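Notebook, Tendent bench room
April, open day, page 2 of the visit notes

Doors at 9:30. Visitors came through in small groups from Nigam and from the Silari teaching program, plus walk-ins from the building. Demo task for the day was tableware into the clear bin, run under the Jikum task script. Same script as last month, with the approach speed lowered for the public.

Settings before the first group: travel height 300 mm over the table, gripper force at the low preset, wrist cameras on, overhead lights left at full. I had wanted the lights down one step because of glare on the bin floor. Facilities could not dim one bank without the hallway, so we ran as is.

The green bowl is the harder of the items. A thin rim leaves little room for error in the finger angle, and the clear plastic gives the depth estimate very little to work with. Wrist view at the bin:
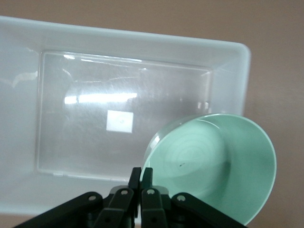

Wrist camera, bowl and bin. Note band of glare across the bin floor.

Asked by a Nigam visitor whether a matte liner would fix the reflections. Probably, but it would also change the floor height and we would have to redo the place offsets. Put on the list for after the visit. A second question was about the brown covering on the table. Answer given: it cuts reflections from the tabletop and is cheap to replace. It does wrinkle, and the clamps need to be retightened more often than I would like.
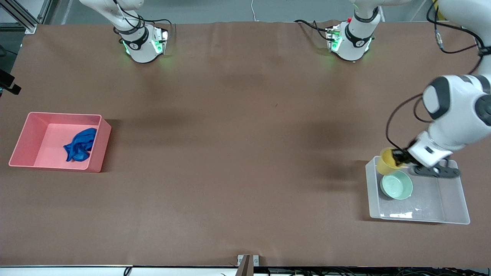
The two-arm setup got more questions than the grasping did. Most people wanted to know how the arms stay out of each other's way. Explained the keep-out volume on the whiteboard – the sketch is still up, please do not erase it until I have copied it. The Silari group asked for the log format and was given the short description, no data.

Total for the day: 41 runs logged, last index 3492. I have not gone through the logs yet, so no success rate here. Do not quote one from memory.

To do:
Matte liner test, with new offsets.
Check the cable loop on the left arm through full elbow travel.
Retighten front clamp.
Ask facilities again about the lights – separate switch for our bank, if possible.
Print larger task cards. The back row could not read them.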